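The bedroom was the last room on my February list, and I had been putting it off. Everything from the drawers had ended up on the bed at some point, so the covers had to be sorted before anything else could be.

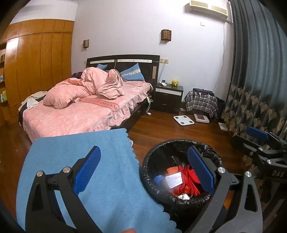 The pink bedding, with the bin lined and already in use

I keep the bin next to me while I work, otherwise wrappers and tissues go back in the drawer. The blue cloth needs a go with the lint roller. After that I'll shake out the duvet and fold it at the foot of the bed.

Chenxi Yao asked in the comments where I buy bin liners. They're from the market in Darncombe, 2 rolls at a time.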